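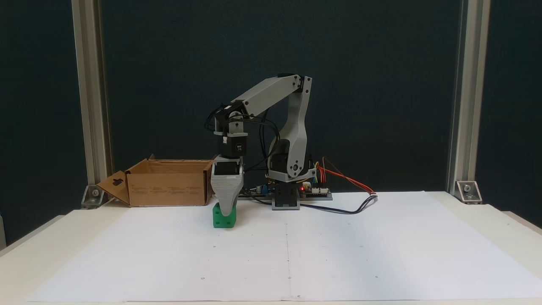 티켓 #2933 그리퍼 이탈 및 손목 서보 응답 없음

상태: 처리 중
심각도: 중간
장비: Roner 탁상형 암, 작업대 Bodell
제어 소프트웨어: Zorkero 빌드 1003
접수일: 2022-03-16

증상
녹색 큐브를 집어 상자로 옮기는 반복 동작 중 손목 서보가 간헐적으로 응답하지 않음. 버스 타임아웃이 기록된 뒤 토크가 풀리고, 그리퍼가 목표 좌표를 벗어난 상태로 정지함. 상위 제어기는 오류를 받지 못하고 다음 웨이포인트를 계속 전송함. 비상 정지로 전원 차단 후 재기동하면 정상 복귀.

재현 조건
- 암을 상자 쪽으로 뻗은 자세에서 손목을 회전할 때 발생
- 홈 자세 부근에서는 발생하지 않음
- 속도를 절반으로 낮추어도 발생함
- 큐브 없이 빈 그리퍼로 실행해도 동일

로그 발췌
[WARN] bus: id 5 no response, retry 1
[WARN] bus: id 5 no response, retry 2
[ERR] bus: id 5 timeout, torque off
[INFO] planner: waypoint 19 sent

마지막 줄이 문제임. 타임아웃 이후에는 플래너가 멈춰야 함.

확인 내역
1. 전원 전압: 부하 상태에서 정상 범위. 전압 강하로 인한 리셋은 아닌 것으로 판단.
2. 서보 ID 충돌: 없음.
3. 서보 교체: 예비품으로 바꾼 뒤에도 동일 증상. 서보 불량 제외.
4. 좌표 보정: 용지의 기준점으로 재보정. 위치 오차는 줄었으나 타임아웃은 그대로임.
5. 케이블: 손목에서 나온 검은색 케이블 다발이 고리 모양으로 크게 돌아 팔꿈치 쪽으로 내려감. 손목 회전 시 커넥터에 장력이 걸리는 경로로 의심됨.
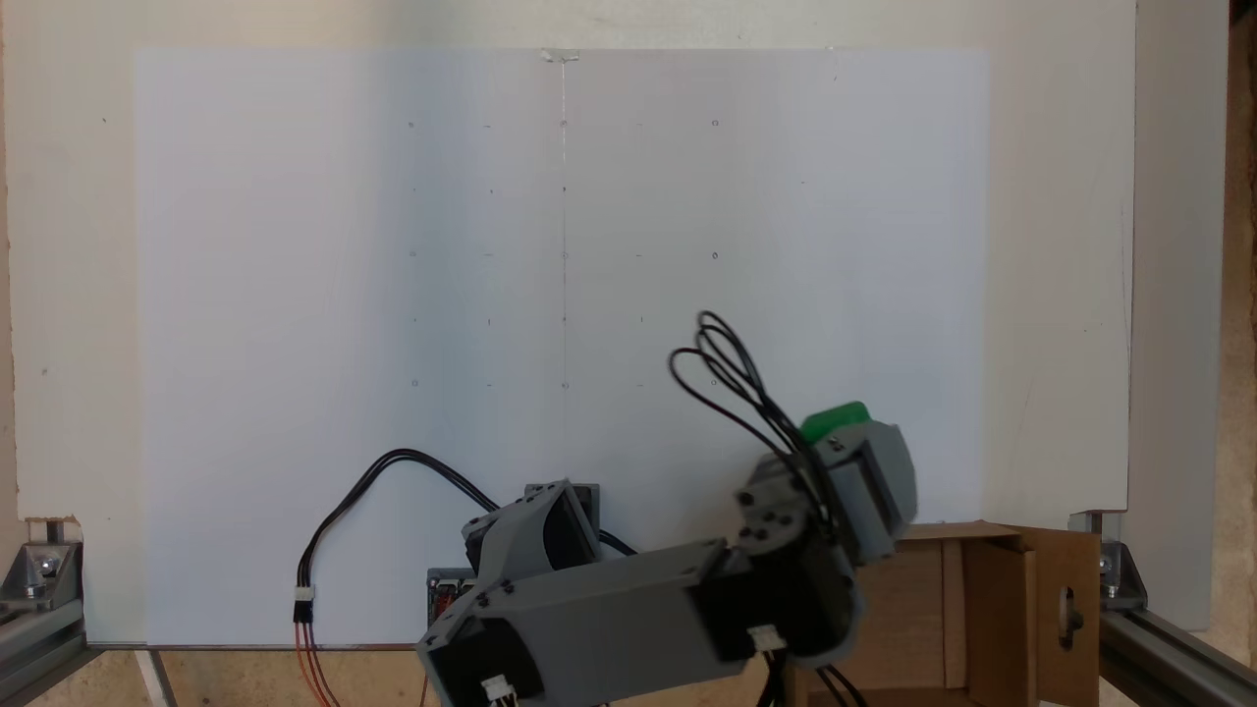

사진 제공: Ragnarsson 기술지원

6. 케이블 흔들기 시험: 암을 정지시키고 팔꿈치 쪽 흰색 커넥터 부근을 손으로 움직임. 10회 중 3회 타임아웃 재현. 손목 쪽 커넥터에서는 재현되지 않음.

잠정 원인
팔꿈치 모터 커넥터의 접촉 불량. 손목 회전 시 케이블이 당겨지면서 통신선이 순간적으로 끊기는 것으로 추정. 단선 여부는 케이블을 분리해 도통 시험을 해야 확정 가능.

임시 조치
- 손목 회전 범위를 소프트웨어에서 제한
- 버스 타임아웃 발생 시 플래너 정지 플래그를 수동 설정 (stop_on_bus_error=1)
- 동작 중 작업대 안으로 손을 넣지 말 것. 토크가 풀리면 암이 자중으로 내려앉을 수 있음

남은 작업
- 팔꿈치 구간 케이블 교체 및 여유 길이 재조정
- 커넥터 고정용 클립 추가
- stop_on_bus_error 기본값을 1로 변경, 5월 배포분에 반영 요청
- 교체 후 동일 궤적으로 연속 시험

비고
회전 범위 제한 상태에서는 상자 안쪽 구석까지 접근할 수 없음. 해당 좌표를 쓰는 작업은 케이블 교체 전까지 보류.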